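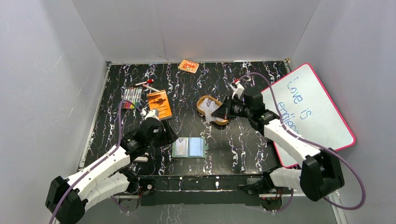
Cuaderno de taller, transporte y billetes
5 de marzo de 2008

Sigue el asunto de las validadoras Doltance en los autobuses del aeropuerto. Escribo esto a las siete y pico de la tarde, con el café de la máquina, así que la letra va como va.

Punto de partida: Flodwood nos devuelve el aparato del coche 1602 con una nota que dice «cobra raro». Es toda la nota. La anterior decía «no va», o sea que se agradece el avance hacia la prosa.

Hemos puesto el aparato en marcha con la fuente regulada y la tarjeta de pruebas 3769. Primer paso de tarjeta en parada Latis (Llegadas): cobra el suplemento de aeropuerto. Correcto. Segundo paso simulando transbordo a la línea 14 en Mansour: vuelve a cobrar el suplemento. Incorrecto, y además caro. La ventana de transbordo es de 40 minutos desde la primera validación y yo había dejado pasar el tiempo de ir a buscar el destornillador.

Repetido con la misma tarjeta, borrada y recargada. Igual. Repetido con la tarjeta personal de Maysoun, que quiere que conste aquí que se le debe el importe. Consta.

Primera hipótesis (mía, de la mañana): el reloj interno se adelanta. Me gustaba porque era sencilla y porque ya tenía pilas de repuesto en el cajón. Comparado con el reloj de referencia antes y después de comer: clavado. Descartada. Las pilas vuelven al cajón.

Segunda hipótesis (de Maysoun): la validadora no está mirando la hora, está mirando la zona. Si el autobús no ha «salido» de la zona aeropuerto según la tabla de paradas, cualquier viaje posterior se considera viaje desde el aeropuerto. Me pareció rebuscada y lo dije. Apunto esto por honradez y porque ella lee el cuaderno.

Volcado de la tabla de paradas. La línea del aeropuerto tiene bien Latis (Llegadas) y Latis (Salidas), zona A las dos. Mansour debería ser zona 1. En el volcado, Mansour aparece dos veces: una con zona 1 y otra con zona A. La segunda entrada es de noviembre, cuando cortaron la avenida por obras y la parada se movió a la rotonda. Alguien dio de alta la parada provisional copiando la ficha de Latis, le cambió el nombre y se fue a casa. La obra terminó, la parada volvió a su sitio y la ficha se quedó, que es lo que hacen las fichas.

El aparato coge la última que encuentra, no la primera. En el manual Doltance pone que los duplicados «se resuelven de forma automática», y hay que reconocer que es verdad.

Prueba: borrada la ficha provisional, recargada la tabla, tarjeta 3769 otra vez desde cero.
Latis (Llegadas): suplemento, bien.
Mansour, transbordo a la 14: importe cero, pitido corto, luz verde.
Mansour otra vez, fuera de ventana: billete sencillo de zona 1, bien.
Latis (Salidas) en sentido contrario: suplemento. Bien.

Repetida la tanda entera con el volumen del pitido al mínimo, a petición de los de la mesa de al lado.

Queda un caso feo. Si el viajero sube en Llegadas, se da cuenta de que va en el sentido que no es, baja en Salidas y coge el siguiente, paga el suplemento dos veces. Según la tarifa está bien cobrado, dado que no hay transbordo entre coches de la misma línea. Según cualquiera que haya llegado de un vuelo nocturno con dos maletas y un niño dormido encima, es un atraco. No lo tocamos, no es nuestro. Lo dejo escrito para cuando alguien de Flodwood pregunte por qué hay gente gritándole al conductor en Salidas.

Comentario al margen sobre los carteles. Maysoun se acercó el otro día a la parada de Llegadas a ver cómo lo explicaban. El cartel dice «Suplemento incluido salvo en los casos en que no esté incluido». Tiene traducción al inglés y la traducción dice otra cosa. Propongo que la próxima versión lleve tres líneas: cuánto cuesta, cuánto dura el transbordo y en qué lado de la calle se espera. Me dicen que los carteles los lleva otro departamento. Todo lo interesante lo lleva siempre otro departamento.

También habría que mirar el aviso sonoro. En la validadora el pitido de «transbordo aceptado» y el de «saldo bajo» son el mismo pitido con distinta duración, y con el motor en marcha no los distingue ni quien los programó. Probado con la grabación de motor al ralentí puesta en los altavoces: acerté menos de la mitad. Maysoun acertó más, pero sospecho que miraba la luz.

Sobre el lector: la ventana de plástico está rayada y la tarjeta hay que acercarla casi hasta tocar. Leyó siempre, así que no lo cuento como avería. Si el coche 1602 vuelve por «lee mal», la respuesta está en este párrafo y no hace falta que el yo futuro desmonte la carcasa otra vez, que lleva un tornillo pasado de rosca y me ha costado media uña.

Lo que no sabemos: si los demás coches de la línea tienen la misma ficha duplicada. Lo lógico es que sí, porque la tabla se carga en cochera para toda la flota. Pero entonces tendrían que haberse quejado todos, y solo se ha quejado este. O los demás conductores no miran la pantalla, o los viajeros de los demás coches son de mejor conformar, o alguien arregló la tabla a mano en algunos y no lo apuntó. Apuesto por lo tercero. He pedido el volcado de otro coche cualquiera. Contestación de la cochera: «¿de cuál?». Les he vuelto a decir que cualquiera. Espero.

Pendiente:
- Volcado de otro coche, cuando decidan cuál es cualquiera.
- Mandar a Flodwood la tabla corregida con una nota que ponga algo más que «ya va».
- Preguntar a Doltance si el aparato puede avisar cuando encuentra dos fichas con el mismo nombre. La última pregunta que les hicimos la respondieron con un folleto.
- Devoluciones: con el registro de validaciones se puede saber a quién se le cobró de más desde noviembre, al menos en las tarjetas personales. Los que pagaron en efectivo y se fueron a su país, mala suerte. Que lo decida quien tenga firma.
- Reembolsar a Maysoun.
- Comprar un tornillo.

El aparato se queda encendido toda la noche haciendo el ciclo Latis, Mansour, Latis con la tabla nueva. No apagar el enchufe del fondo. Ya sé que hay un papel pegado que dice que se apague todo al salir, el papel lo puse yo.

Añadido, ya con el abrigo puesto: ha llegado el volcado de la cochera. Es el del 1602.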